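About Helano Cooking School

Helano is a small cooking school in Himdale. We teach adults and teenagers to make everyday meals from ingredients they can buy in town. Classes are held in the evening and run for two hours.

Tsion Worku started the school after nine years as a hospital cook. The first classes were held in a rented church kitchen, with one stove and a borrowed refrigerator. Abhishek Tomar joined in March of the second year to teach the baking course. He also handles the ordering, the schedule and the phone.

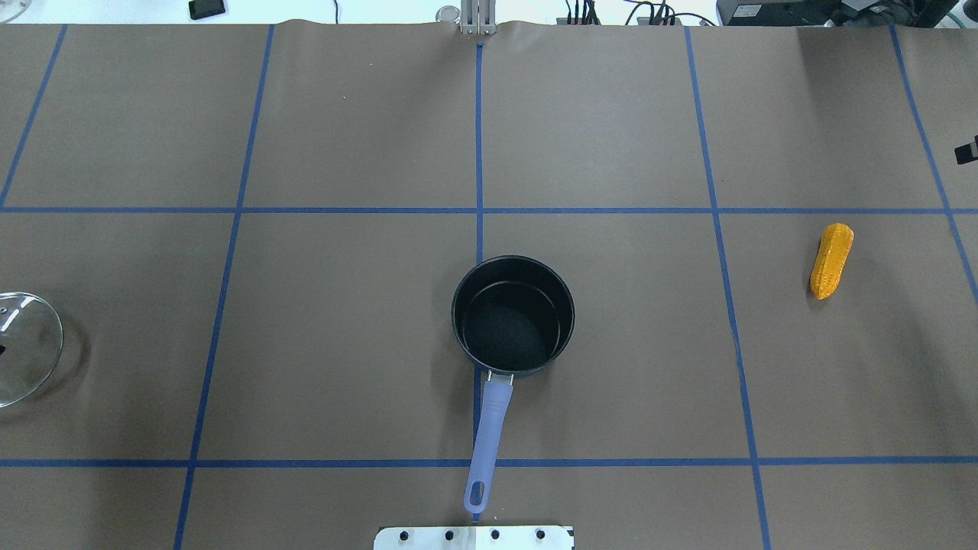 Our beginner course assumes no experience at all. The first weeks are spent on rice, beans, eggs and soup stock. After that, students move on to sauces and roasting. Most of what we teach can be made at home with a good knife, a cutting board and a plain black saucepan with a glass lid. We do not sell cookware and we do not ask students to buy any.

Last year 281 people took a course with us. Many came back for a second one, usually bread or pickling.

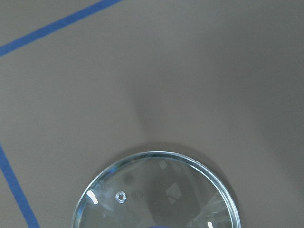
Class size is kept low so that everyone cooks. Students work in pairs and eat what they make at the end of the evening. If you have a food allergy, tell us when you sign up and we will change the recipe or suggest another class.

Tuition covers all ingredients and a printed recipe booklet. A fund set up by the Taviritz Bakery pays the full fee for students who need help. The form is one page long and is kept at the front desk.
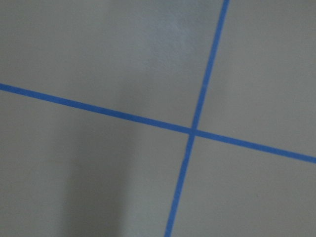 Blue tape on a gray surface.

The next open house is Sun 12 July. Both teachers will be there, and there will be lentil soup and flatbread. Parking is behind the building, off Xie Street.
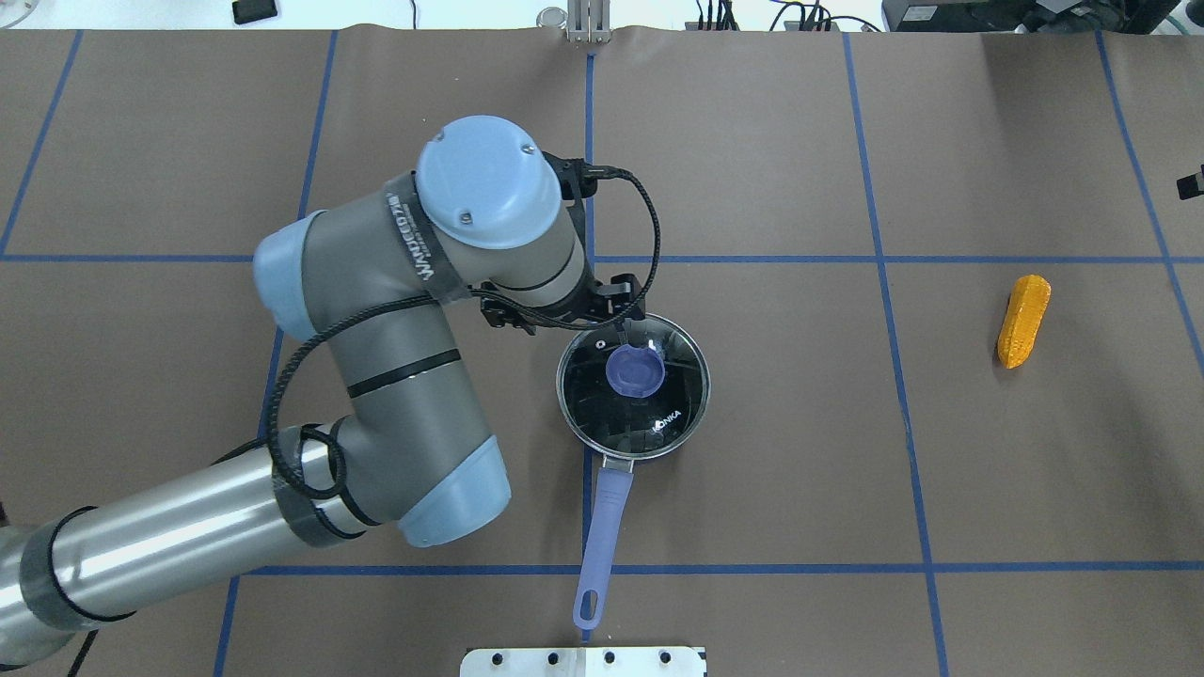 Brown paper and blue tape on the tabletop.

To ask about a course, call in the afternoon or stop by before class.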